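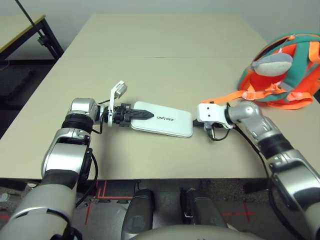 致Yasmine Abdelaziz：学童出行包项目阶段进展

先说最让我们高兴的一件事：装包台终于正式用起来了。上次汇报时我们还在走廊里蹲着装书包，东西摊在纸箱盖上，找一根线要翻三个箱子。现在大桌子搬进了里间，浅米色桌面，够大，书包放在一侧，要装的东西放在中间，站着就能干活。腰不疼了，速度也上来了，连平时不爱说话的同事都主动留下来多装了一轮。

一、本期完成情况

截至本报告日（2022年4月16日），已经装好并登记的儿童书包共463个，全部入了Pulness仓库的架子。按照协议，全项目要交付1674个，8月开学前发完。单看数字，离终点还有一大截，但是前面的时间大半花在选包、选移动电源和改清单上，真正开始装包并没有多久。照目前的节奏，我们有信心按期完成，不需要申请延期。

书包本身很受欢迎。我们最后选的是小号儿童款，颜色鲜亮，橙色配青绿色，远远就看得见。Deepak Kanaujia去Kushwaha那边的两个教学点送样包时，孩子们抢着背，有个小男孩背上就不肯脱，最后是老师答应他第一批就有他的份，他才还回来。老师们也喜欢这个颜色，天没亮走山路的时候容易看见人。灰色款我们试过，便宜一点，但大家一致觉得不值得省这个钱。

二、移动电源为什么放进包里

您在上次来信里问过，给小学生的书包里放移动电源是否必要，这里多说几句。

Kushwaha一带停电很频繁，晚上写作业靠一盏可以插USB口的小灯。去年我们只发了灯，没有发电源，回访时发现不少灯挂在墙上落灰，原因很简单，家里没有地方给它供电。今年把电源加进清单以后，试发的几户人家反馈非常好。有位奶奶说，她现在等孩子写完作业，自己也借着灯补一会儿衣服。这种用法我们事先完全没有想到，听了特别开心。

电源是整个包里最贵的一件，也是最容易出问题的一件，所以我们给它单独定了一套检查办法。每一块都要从盒子里拿出来，平放在桌面上，看外壳有没有鼓包和裂缝，看接口有没有歪，插上短线试一下能不能充，能不能放。通过的才允许进包，线绕好，和电源一起装进小布袋，放在书包内侧的夹层里，不和文具混放。电量保持在一半左右入库，发放前再抽查。

这一步起初有人嫌慢。后来真的查出了问题：第二批到货里有127块接口偏松，插上线轻轻一碰就断。我们当天就停了这一批，联系供应商Drarance。对方态度不错，同意全部换货，运费由他们承担。换来的货已经收到，正在逐块检查，目前没有再发现同样的毛病。要是没有摊在桌上一块一块地看，这些东西现在已经在孩子们手里了。

三、装包流程的调整

原来的做法是每人负责一个包，从头装到尾。听上去公平，实际上每个人装的顺序都不一样，复查的时候要把整个包倒空。现在改成按物品分段：先检查电源和线，再装本子和文具，然后放雨衣，最后贴名牌、拉拉链、登记。每段之间有交接，哪里少了东西，一眼就能查到是哪一段。

桌面上也立了规矩。同一时间只处理一个电源，处理完再拿下一个；喝的东西一律放到窗台去；剪刀用完回到挂钩上。规矩是大家一起吵出来的，吵了一个下午，写下来只有半页纸，贴在门后。

登记表也换了。旧表有两页，很多格子从来没人填。新表只留编号、装包日期、电源检查人和发放点，填一行用不了一分钟。之前补录旧数据花了我们不少工夫，好在已经补齐，随时可以给您发一份。

四、遇到的困难

雨衣缺货。原定的厂家Skovitz把小号排到了后面，我们只好先装其他物品，雨衣到了再打开书包补进去。这样每个包都要多经手一次，挺费事的。已经在谈一家替代厂家，样品看过，袖口做得比原来的还好些，价格基本持平，等书面报价到了就转给您。

储物架也快不够用了。书包装满以后比预想的要鼓，一层架子放不下原先算好的数量。我们把文具的空纸箱全清了出去，腾出一面墙，暂时能应付。再往后可能需要添3组架子，这笔钱可以从运费的结余里出，不必追加预算，但按协议需要您书面同意，烦请回信时确认一下。

另外，名牌上的字容易蹭掉。我们试了油性笔，又试了绣字，绣字好看极了，可惜太慢。现在用的是油性笔加一层透明胶膜，在口袋里揉了一个星期还很清楚，先这样用下去。

五、经费使用

书包和移动电源两项的货款已按合同支付，单据齐全，附在随信的文件夹里。换货没有产生额外费用。文具比预算便宜，省下的部分我们想用来给每个包多配一本厚一点的练习本，老师们提过好几次，说薄本子不到一个月就写完了。雨衣款还没有付，等厂家定下来再说。

六、下一步

接下来先把换回来的电源查完，补上雨衣，然后集中发Kushwaha的第一批。Deepak会跟车去，顺便把各教学点的名单再核对一遍，有几个孩子转了学，名单上还是旧的。发放之后我们打算做一次入户回访，重点看电源和灯用得怎么样，线有没有坏，家长会不会充电。如果线坏得多，第二批就考虑换成更粗的。

使用说明也在重做。第一版字太多，Deepak拿给他母亲看，老人家看了两行就放下了。新版以图为主，配当地语言的短句，印在一张硬卡片上，和电源一起放在布袋里。初稿已经有了，画得很可爱，正式印刷之前会寄给您看，欢迎提意见。

您上次说想来看看装包，我们非常欢迎！平日下午人最齐，来之前打个电话，我们给您留一个位置，电源检查那一段随时可以上手。

附件：登记表汇总、付款单据、换货往来信件、说明卡初稿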